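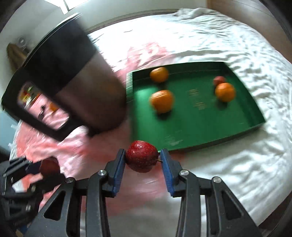

Can't change username on Starkano

kirsty_h
Tried to change my username Wednesday and the Save button stays gray. Is there a limit?

hparsons74
You get one change every 15 days. Settings, Account, Username.

glenysc
It's 24 days, not 15. Mine was locked that long. 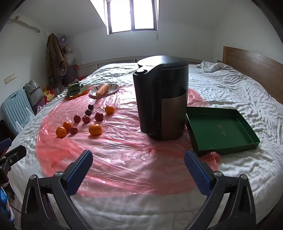 Re: Can't change username on Starkano

hparsons74
Business pages are 24. Personal is 15 - check your account type.

kirsty_h
It's a business page. I'll wait.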